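The Case for a Plain White Work Surface

Most arguments about work surfaces are arguments about durability. Buyers ask how many years a top will last, what it will tolerate, and whether a damaged section can be replaced. These are fair questions, but they skip the one that matters most in daily use, which is what the surface lets you see.

A patterned top hides dirt. Speckled finishes are sold on exactly that property, and I consider it a defect. A crumb on a mottled gray counter is still there; it has only been removed from the attention of the person holding the cloth.

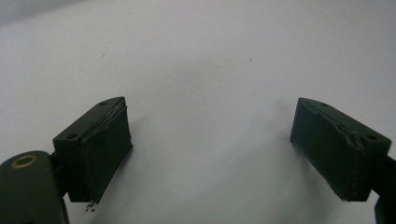

The usual objection is that white shows everything and therefore never looks clean. The first half is correct. A dark fleck of a millimeter or less reads clearly against matte white, and so does a stray fiber. The second half describes a cleaning schedule, and the schedule can be changed. When Vasylyna Ostapchuk refitted the packing room at Skostow, she bought white tops for 9 benches and moved wiping from the end of the shift to the end of each job. The cloths cost more. The complaints about grit in the boxes stopped by April.

Matte matters as much as white. A glossy top throws the ceiling lights back at you, and small debris disappears in the glare. Pale gray is acceptable, provided it is even. Soft shading across a surface does little harm - the eye discounts a gradual change and picks out an abrupt one. 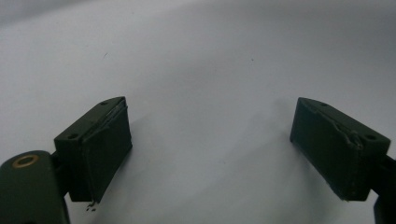 STULLPORT, 20 September 2018

Orest Yurchenko has put the opposing view to me in writing. His position is that a white top is tiring to work over for a full day, and that light-colored goods are hard to judge against it. I grant the first point under strong lighting, and would dim the lamps before changing the bench. On the second, pale goods do lose their edges on white. Something in a peach or pink keeps its outline well enough, and for the rest a dark mat can be laid down and taken up again. 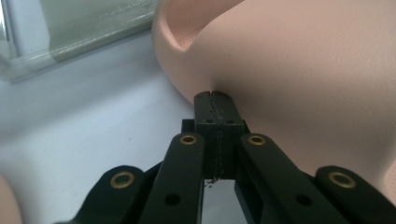
What to Ask For

Order a sample large enough to work on, and use it for a week. Drop dark crumbs on it and look from standing height. Check the finish under the lamps you own. The full refit at Skostow came to about 4,000, of which 667 went on tops; the remainder was lighting and labor. I would spend it in the same proportions again.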